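Hodudton (novel)

Hodudton is a 2023 family novel by Kausar Dogar, published in August by Lokereck. It follows Erno Naqvi, a retired surveyor who inherits half a house from a brother he had told everyone was dead. The other half belongs to the brother's widow, who has no plans to leave or to speak to him.

The first printing ran to 763 copies, 300 of which went to a town with the same name as the book, where it was shelved under local history. Dogar cut the manuscript from 1051 pages, and several reviewers felt she had stopped early. Critic Babar Naqvi, no relation to the hero, praised the "magnificent sulking" of the middle chapters.

The widow's bedroom, where she spends eleven chapters, has its own following among readers.
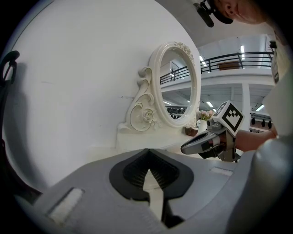

A white dressing table against a white wall.

A sequel was announced on Dec 19, 2023. It has no title.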